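3.2 The wrapped book and the reluctant reader

The literature on unread books tends to treat them as a moral problem. Owners are lazy, or vain, or short of time. Our interest is narrower and less flattering to the field: whether the packaging has something to do with it. Plastic film has received almost no attention from scholars of reading, most of whom remove it with their teeth and think no more about it.

We asked members of the Forby and Lund reading circles to keep a log of every book that entered the house over one winter, starting in October. The logs covered 500 books, of which 60 arrived sealed in film. A book was entered as "begun" when its owner reached the second page of the first chapter, a bar we set low after the pilot, when a higher one left us with very little to analyze. Prefaces did not count. Several participants objected to this in writing, and two of them had evidently read a good many prefaces.

Of the sealed books, 57 had been unwrapped by the end of the winter. The remaining three were described in the logs as "for later," "a gift, probably," and "I thought I had returned this."

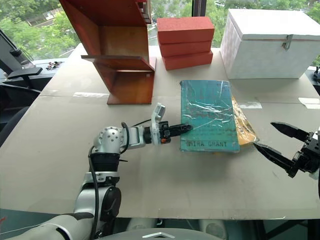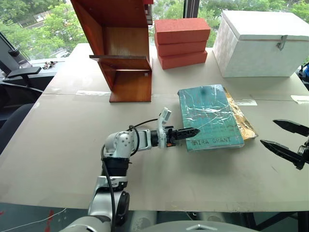 Figure 4. A book in clear plastic film on a tabletop, in two views.

Participants gave many reasons for leaving the film on, and we coded them with the Memov scheme, which was designed for excuses about exercise and needed little adjustment. The most common was protection. Dust was mentioned often, coffee less often than our own desks would suggest. A second group said they could judge a book well enough through the wrapping, and there is something to this. The film in Figure 4 is clear, and a clear film leaves a cover on view while keeping the pages out of reach, so the owner gets the pleasure of having chosen the book with none of the work. We call this state display ownership. One reviewer of an earlier draft called it "a bookcase," and we have kept our term anyway.

The logs can't separate the effect of the film from the effect of the book. Publishers may wrap the very titles that people are least likely to open, art catalogs and tax guides among them. Section 3.3 takes up this question using the Fonum sales list of 1000 titles, which records the wrapping of each one and, less helpfully, its smell.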